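Notes from the Toy Library: the January stocktake

The stocktake is done, and we own 2,596 toys. The catalogue had us down for rather more, but the catalogue also lists a rocking horse last seen going down Visser Road on the roof of a Fiesta, so I know which of the two I believe.

Late returns remain our chief hobby. Of the loans made before Christmas, 571 came back on time, and the rest are having a lovely long holiday in the back bedrooms of Keltville. If you have the wooden farm, we would like the farm. If you have only the cow, we would like the cow, and no questions will be asked about the pig.

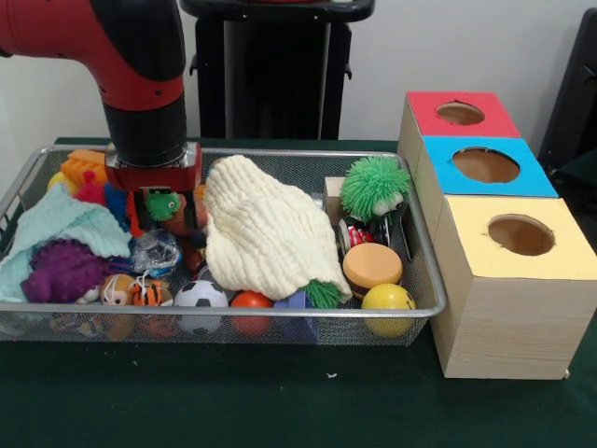 Fines are staying as they are. I know a few of you feel that 20p a week is harsh, and a few others feel it should be doubled and paid by their sister-in-law. Please drop coins in the tin by the door. Buttons don't count, and neither does the Flosmont arcade token, of which we now have 14.

The jigsaw evening went well, if you like sitting in silence while grown adults hide the last piece up their sleeves. We finished the harbour (1,000 pieces, most of them sky) and there was cake. The next one will be in the Nodine Hall, where the heating works and the chairs don't.
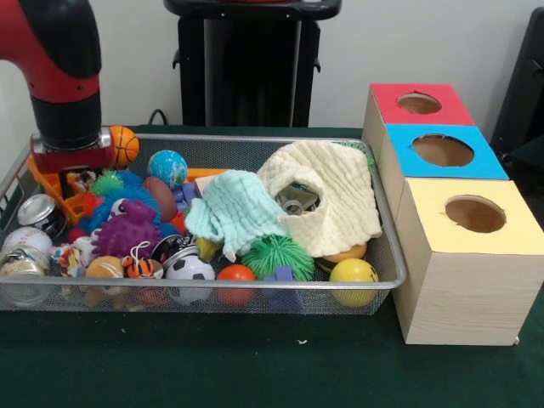

Basketball, baseball, football and a very small planet.

Party bookings for the spring are open. You can borrow up to six items per party, and they need to come back wiped. Icing is harder to get out of a xylophone than you might suppose, and I have now spent two evenings on the subject with a cotton bud.

Returns, bookings and sightings of the rocking horse to me at the desk, or through the letterbox if it fits.

Petronella Jacobs
10 February 2026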